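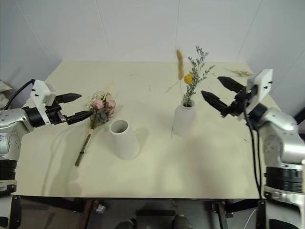
Vase task at the Lesville bench: both arms, the two roses and the empty vase.

Floridora data meeting, notes from 06/09/2024

I'm typing these up from my scribbles, so shout if I got you wrong!

Present: Dariusz Pawlak, Wilson Apaza, me.

Where we are: we've got 2,390 good episodes across all the tasks, and the flower one is at 76. Target for flowers is still 400 (yes, I groaned too). Dariusz wants them done by December and I said okay, if we can keep two people on the rig.

Flowers: Wilson says the dried stuff sheds like crazy and bits end up all over the table. We went back and forth on whether to sweep between takes. I was for it, Dariusz wasn't – he'd like the model to see some mess – so we're going to sweep every other session and put it in the log.

Start positions: too many takes begin with the bunch in the same spot. Please move it around, and swap which side the empty vase is on!

Labels: Gurov (our labeling tool) still splits "grasp" and "lift" in odd places. Wilson will send me the worst ones and I'll fix the rules.

Bhutto room: we talked about moving the second rig in there. Left open.

To do
Wilson: bad label list, more roses
Dariusz: new start position sheet
Me: Gurov rules, session log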